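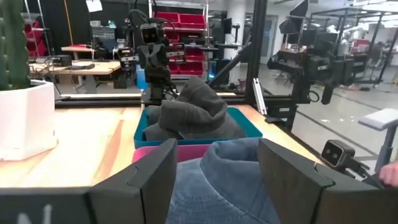 Zeltton sorting arms, after 7 months on our returns bench
Posted by Fanni Somogyi, Feb 29, 2024

Short version: good on denim, so-so on anything thin, and it changed my job more than the sales page said it would. 4 out of 5.

What we use it for. Returned clothes. Arm picks a piece out of one bin, puts it in the next one or lays it flat so the other arm can get at it. We had three people on that bench at Kaltthorpe, all day, standing. Now one person per shift watches the arms and does the odd stuff. The other two moved over to repairs and photos. No one got let go, I asked before I signed anything.

Setup took two days. Manual is bad. Skip the first chapter and go straight to the bin page, becuase bin placement is most of the battle. 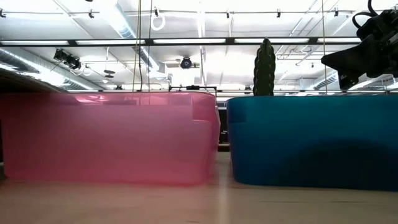

Side by side, same line, small gap, tape marks on the table if your people bump things. Ours do. Different colors for in and out helps the humans more than the arms, new hires get it in a minute.

Speed. Slower than Ayaaba's demo unit, which we had on trial in July. But that one dropped more. We run around 400 pieces on a normal shift. Peak was 64 in an hour, all jeans. A fast person beats that easy, for the first hour anyway. Not for the eighth.

Good:
Grips heavy cloth well. Jeans, jackets, work pants
Quiet. You can talk over it
Wrists and backs. Sick days for sore shoulders are way down on my crew

Not so good:
Thin tees bunch up, it grabs two at once
Folding still needs a person if you care how it looks
Cables. Check them every week
Support is email only, answers in a day or so

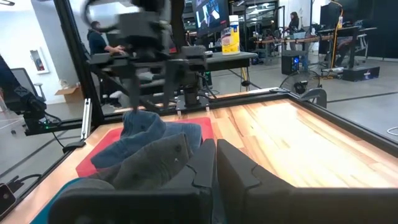 Denim on the red mat, with a gray piece in front of it.

The people side. Watching is tiring in its own way, didn't expect that. We swap every 90 minutes now and it's better. Pay for the bench job went up a grade since its a tech role on paper, took some arguing. Ask for that early. Also get your crew in on the setup, mine found two bad pick spots before the installer did.

Would I buy again? Yes for the denim line. For the Gorkarthorpe site, which is mostly shirts, no, waiting on the softer finger pads.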